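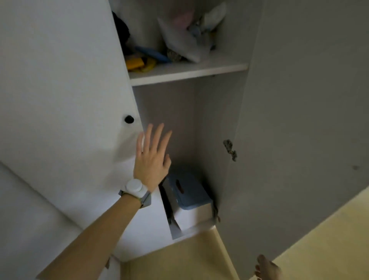
A visit to Flerance, Bromovholm

We went over on the first Sunday of the year, 2 January 2022, when most of Bromovholm was shut and the bus was running to a timetable that only the driver seemed to have. Flerance is a shared workshop on the upper floors of an old house behind the harbour, and it opens its doors to visitors four times a year. I had wanted to see it ever since I read that the members were building a home robot from scratch in the evenings, and I was not disappointed. I stayed until they swept up round me!

Shoes come off at the second landing. Below that it's a proper workshop, with lathes and a laser cutter and that lovely smell of warm oil, and above it's a flat. People hang about in socks or bare feet up there, and the robot gets tried out among real furniture. I liked this straight away. I've seen plenty of arms picking up cubes on a lab bench, and it's a very different thing to watch one deal with a bedroom.

The robot is called Nulel. It's a wheeled base, a lifting column and two arms, and the build log (a fat ring binder, chained to the bench like a bank pen) was up to entry 261 when I leafed through it. A good number of those entries are about the column. The first one was driven by a belt, and it sagged. The second had a screw and was so slow that someone had drawn a snail on the page. The one it has now uses a screw with a counterweight on a cord, and it goes up quickly with a sort of purr. I asked if I could hold the old belt pulley and was allowed to. It had been worn to a shine on one side only, a sign that the plate behind it was never square.

The arms are mostly printed, with turned aluminium at the shoulders where the load is. Every joint can be taken out with one size of hex key. I thought that was a boast until I was handed the key and told to get on with it. I had the left elbow off in a few minutes and took a good deal longer to put it back, with a washer over. The washer was found a home.

Upstairs the present job is the wardrobe. Opening it, finding something, getting it out, putting it back, shutting the doors. It sounds like nothing, and then you try explaining to a machine where a door stops being a door and starts being an obstacle. It's a plain white one with two swing doors and small round black knobs, and the knobs have cost the group most of the autumn. Nulel's fingers are padded and flat on the inside, and a round glossy knob slides away from them like a wet pea. The current answer is to hook the knob with the side of one finger, pull the door open by a hand's width, and then bring the finger round behind the edge. I watched it go wrong twice and right three times, and on the third one a small child on the stairs clapped.

What I hadn't expected was how much of the work is done by people. They strap a white puck to the wrist on a grey strap, wear a camera on the head, and simply use the wardrobe, over and over, in slightly different ways. The puck logs how the wrist moves and turns, the camera gets what the hands are doing, and the two are matched up afterwards on the computer. There were 321 of these runs on the shelf drive by the time I visited, all of them wardrobe runs. I watched a couple being played back and found them oddly gripping. You see how much a person does without thinking: fingers spread wide before they've reached anything, an open hand in front of the lower compartment while the eyes are still on the shelf.

The contents are a treat in themselves. Up above the shelf it's crammed, with a big see-through bag stuffed to bursting, some black fabric, a bit of patterned cloth, yellow bits and a long curved blue thing that I took for a toy. Down below there's hardly anything, just a box with a light blue lid. The members say the bottom half is for the robot and the top half is for later. Soft bags are dreadful things for it to grasp, because the bag changes shape as soon as it is touched, and the camera then has to decide whether it's looking at the same bag. So for now Nulel does the box. It can find the lid nearly every time. Lifting it is more of a lottery.

I had a go with the puck myself. The strap is comfortable, rather like a chunky watch, and you forget it after a minute or so. Mine had to be restarted, as it had lost track of which way was up — a known fault, entry and page number cheerfully quoted at me. I did 13 runs and was told that I lean on the door. Apparently most visitors do. Those runs are kept too, with a note.

Tea was taken on the landing, with dumplings from Chantharasri two doors down, which does a roaring trade on workshop days. Try the ones with chives. Talk turned to the next version of the hand, which will have a thumb that can swing across to meet either finger. There's a cardboard one already, worked with string, and it picked up a dumpling quite neatly. The real one is being printed in stages and they hope to have it on the arm in March, when the next open day falls.

If you'd like to go, wear decent socks, and bring a small object if you have one that you think would be awkward to pick up. They keep a crate of them by the upstairs door. I left a wooden spoon rest and a rubber duck with a flat bottom. The stairs are steep and there's no lift, though the ground floor with the machines is level from the street. Buses back to the station stop early on Sundays, so check before you sit down to the dumplings. I walked, and it took me the best part of an hour along the water.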